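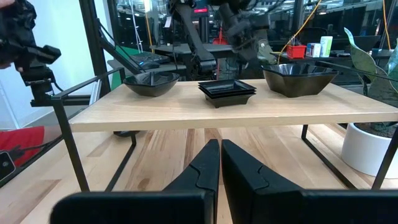 4.3 Recording a Dish Task by Remote Control

1. Place the dishes on the shelf. Do not stack more than the task sheet allows.
2. Start a new recording in Noltolero.
3. Bring the gripper toward the first dish slowly, with the fingers closed. Open them only when level with the rim.
4. Lift, move and release the dish, then wait 2 seconds.
5. Save the recording.

CAUTION: Keep hands clear of the follower arms while the controls are live.

Note: Memory holds up to 400 recordings.

Comments (2)

clilanholm_lab: Does step 4 apply to bowls too?

esquivel28: Yes, same wait for bowls.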